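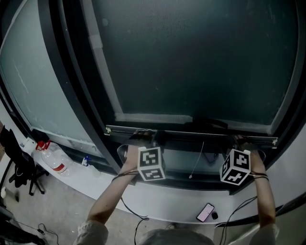

Wrist marker cubes in use, both hands on the handle bar of a sliding window.

Trundik Wrist Marker Set

Two white cubes with black-and-white square patterns, one per wrist, each on its own thin black cable. Milance sells them as a pair and will not split the pair, however nicely you ask.

Fitting
Push sleeves back first. The cube goes on top of the bare wrist, patterned faces clear of cuffs, watches and friendship bracelets. Leave a loop of slack in the cable, then reach for the farthest thing on your task list. If the cable objects, leave more slack.

Care
Wipe the faces with a dry cloth. Solvent takes the pattern off beautifully, as Heather MacBrayne at our Dirkside workshop can confirm. A scuffed face can be replaced on its own - pry up the old plate, seat the new one, recalibrate. Allow 45 minutes, most of it calibration.

Straps stretch. If a cube tilts on the wrist halfway through a session, tighten it and run the 2-point check again before recording anything you care about.

Cable length: 1,370 mm
Spare face plate: order code 305
Repairs: Fiona Geddes, Dirkside. Please coil the cables before posting. She does notice.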